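How to store rice in a tub and keep it in good condition

Rice keeps well if it stays dry and the insects can't get at it. A paper bag folded over at the top does neither job for long. A plastic tub with a hinged lid is cheap, stands on the worktop and lets you take out a portion with one hand.

Before you fill it

Wash the tub in warm water with a little washing-up liquid, and do the lid and the hinge as well. Rinse it, shake it out and leave it upside down on a rack overnight. Any damp left in the corners will make the rice clump. Wipe the rim last thing with a dry cloth.

Filling

1. Check the rice first. Tip a cupful on to a plate and look for webbing, small beetles or bits of stone.
2. Cut the corner off the bag, not the whole top. A narrow stream is easier to aim.
3. Pour slowly and stop every so often to tap the side of the tub so the grain settles.
4. Leave a little space under the lid if you keep a scoop inside.
5. Write the month on a piece of tape and stick it to the base.

Don't pour new rice on top of old. Empty the last of it into a bowl, use that up first, and wipe the tub out.

Taking rice out

Open the lid fully before you reach in — a half-open lid tends to drop on your wrist. If the tub has a carrying handle, keep it to one side while you scoop.
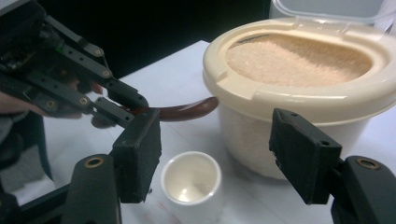

Level the scoop against the inside of the rim so the extra falls back in. Ours holds 195 grams levelled off, enough for 2 people with something on the side. Weigh yours once and write the figure on the tape.

Close the lid and run a finger along the edge. Stray grains caught there will hold it open. White rice will keep for months like this, but brown rice is oilier and should be bought in smaller amounts.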